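# Bremer Linen Services: Folding Room Inspection Checklist

Site: Clesunora plant, clean side, folding room. Inspection period: December.

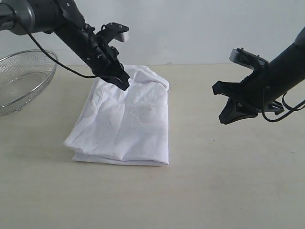 Folding station, two-arm cell: left gripper at the top fold of the cloth, right gripper open.

**Scope.** This checklist covers the automated folding stations, the manual tables that remain in service, and the working conditions of staff assigned to either. Items are marked Pass, Comment, or Action. An item marked Action stays open until the shift lead and the safety office have both signed the follow-up sheet.

## A. Station and arms

| Item | Check | Result |
|---|---|---|
| A1 | Arm mounts tight, no play at the base | Pass |
| A2 | Gripper jaws free of thread and lint | Comment |
| A3 | Cables secured and clear of the cloth path | Action |
| A4 | Emergency stop within reach of the attendant | Pass |
| A5 | Restart requires a deliberate second step | Pass |
| A6 | Table surface clean and free of raised edges | Pass |

**A2.** Lint is removed at the start of each shift, but the log shows no cleaning at the midday changeover. Attendants stated that they were unsure whether the task belonged to them or to maintenance. It is assigned to the attendant going off shift, with the station stopped and locked.

**A3.** Cable slack near the gripper wrists is greater than the plant standard allows. A loose loop can pass over the work and catch on a hem. Maintenance is to shorten or clip the slack on both arms. Until that is done, attendants shall not reach in to move a cable by hand while the station is powered.

## B. Work at the station

| Item | Check | Result |
|---|---|---|
| B1 | Attendant trained and listed on the posted roster | Comment |
| B2 | Floor line visible and respected | Pass |
| B3 | Stained or marked pieces pulled before stacking | Action |
| B4 | Baskets kept out of arm reach | Pass |
| B5 | Jam procedure posted in all shift languages | Pass |

**B1.** Of the 14 employees on the folding roster, 6 have completed the Jugah attendant course. The others continue at the manual tables. Two of the trained employees have been covering most weekend hours, and the roster should be widened before any further overtime is approved. Staff who have not yet taken the course may not clear jams, including when asked to do so by a trained colleague.

**B3.** At the manual tables, the person folding sees both faces of each piece and sets aside anything with a mark on it. The arms fold whatever they are given. The plant removed one hand-folding position when the second station opened, and the visual check that went with that position was not reassigned in writing. Several attendants have been making the check on their own initiative. It must be added to the job description, and the hourly target adjusted to allow time for it.

## C. Effects on staff

| Item | Check | Result |
|---|---|---|
| C1 | Reaching and lifting reduced against prior review | Pass |
| C2 | Standing time and rest breaks | Comment |
| C3 | Rotation between stations and manual tables | Action |
| C4 | Noise at attendant position | Pass |
| C5 | Notice given before changes to duties | Comment |

**C1.** Reports of shoulder and wrist soreness have fallen among employees who moved to the stations. No change was reported at the manual tables.

**C2.** Attendants now stand in one place for longer periods and described the work as tiring in a different way, mainly from watching. Anti-fatigue mats are in place at one station only. A sit-stand stool has been requested for each.

**C3.** Rotation every 2 hours was agreed when the stations were installed. The schedule board does not reflect this. On the Monday of the inspection, one attendant had remained at the same station from the start of the shift until lunch.

**C5.** Employees were told of the change in table assignments on the day it took effect. The plant's own policy calls for notice one full pay period ahead. Supervisors should also state clearly whether a reassignment affects grade or pay. It did not in this case, but several employees had not been told so.

## D. Records

| Item | Check | Result |
|---|---|---|
| D1 | Stop and jam events entered in Fakton log | Comment |
| D2 | Near-miss forms available at each station | Pass |
| D3 | Prior inspection actions closed | Comment |

**D1.** Events are entered, but the cause field is often left blank or filled in as "cloth." Entries should state what the attendant found and what was done to clear it.

**D3.** 2 actions from the prior inspection remain open: repainting of the floor line at the rear aisle, and replacement of the worn lockout tags.

Follow-up sheet to be posted beside the schedule board. Actions A3, B3, and C3 take priority.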